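Olá a todos, cá estou eu outra vez! Em abril passei quase todas as noites com a caixa de sapatos que a família de Orestis Kyriakidis nos confiou, e já não consigo falar de outra coisa (a minha irmã proibiu o assunto ao jantar).

Para quem chegou agora à lista: o Orestis era tipógrafo e tinha uma oficina pequenina numa vila a que nas cartas chama sempre Pladari. Nunca percebi se era o nome verdadeiro ou uma alcunha combinada entre eles, e os mapas que consultei não ajudam nada. Durante a ocupação imprimia de dia cartazes de mercearia e convites de casamento, e à noite, com a janela tapada por um cobertor, uma folha clandestina de 2 páginas com notícias ouvidas na rádio. A tiragem habitual era de 100 exemplares. Num inverno chegaram aos 600, e ele escreve ao primo, todo orgulhoso, que ficou com os dedos pretos até ao domingo seguinte!

O que mais me prendeu foi o caderno de contas. É um caderno de escola, com a tabuada na contracapa, e o Orestis apontava ali o papel gasto como se fosse farinha: "sacos" em vez de resmas, "padaria" em vez de oficina, "o forno está frio" quando era preciso parar tudo. Na última página preenchida há uma soma, sublinhada duas vezes: 1,613. Pensei primeiro que fossem folhas, depois dinheiro, depois voltei às folhas. A neta dele acha que é dinheiro. Ficámos assim, cada uma na sua, e se alguém desse lado souber ler contabilidade de padeiro falso, por favor escreva-me.

Também há uma coisa triste, e não quero passar por cima dela. O rapaz que distribuía a folha de bicicleta foi preso numa terça-feira, e a partir daí o caderno não tem nem uma linha. Nas cartas o nome dele nunca aparece, é sempre "o pequeno". O Orestis escondeu-se em casa de uma tia, voltou à oficina depois da guerra e recusou todos os convites para falar em público. Guardou, isso sim, uma campainha de bicicleta na caixa. A família não tem a certeza de quem era, mas eu tenho o meu palpite e imagino que vocês também.

As transcrições das cartas já vão a meio. A letra dele é linda nas primeiras linhas e depois desata a correr, e há palavras que levo uma noite inteira a decifrar. A Kasley, a casa que nos empresta o digitalizador, deixou-nos ficar com ele mais uns tempos (obrigada, obrigada!), e assim que tiver a primeira parte revista mando-a para quem a pedir.

Leituras que ando a fazer ao mesmo tempo: um livrinho sobre mulheres estafetas, editado pela Forsyth, muito bom nos capítulos das aldeias e um bocado apressado no fim. E o catálogo da exposição da Flandell sobre prensas portáteis, pesadíssimo, com umas notas de rodapé que são uma maravilha. Comecei pelas notas, confesso.

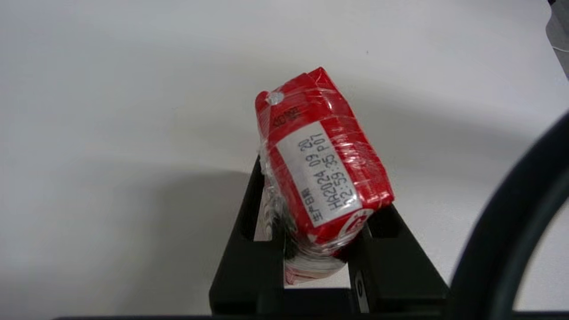
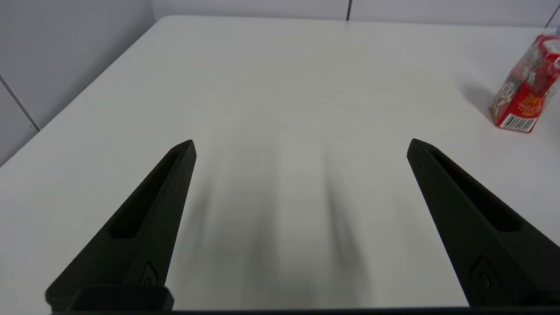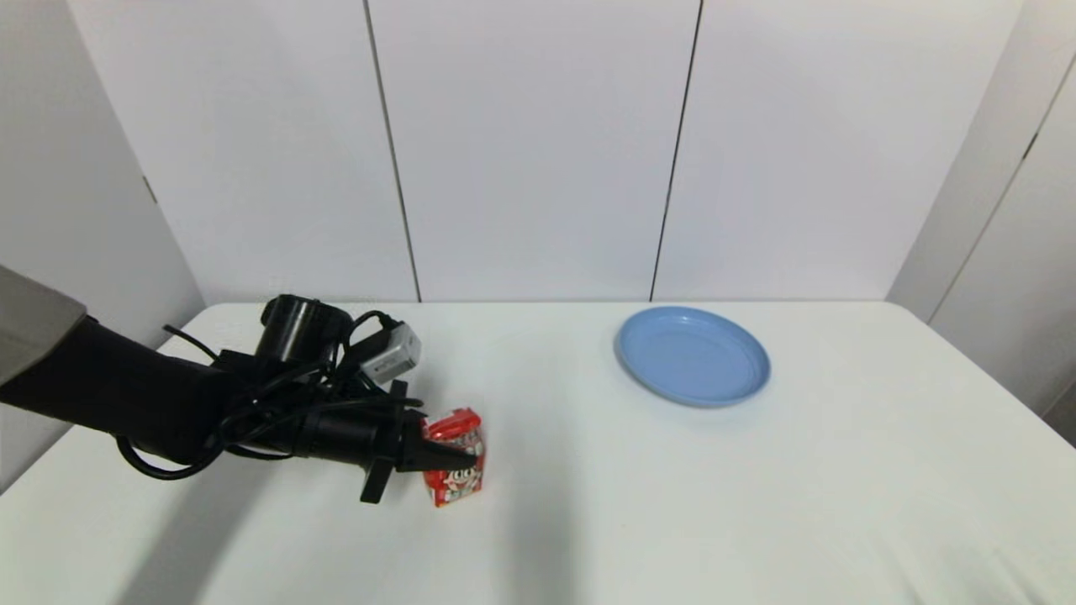 ## Próximo encontro

Vamos juntar-nos ao fim da tarde, às seis e meia, na sala do costume. Levo cópias do caderno para toda a gente mexer à vontade, e a neta do Orestis prometeu trazer a campainha. Quem tiver cartas, panfletos ou fotografias da família desses anos traga também, mesmo que pareçam não ter interesse nenhum. Se não puderem vir, respondam a este email e eu mando as cópias das páginas do caderno.

Até lá, um abraço!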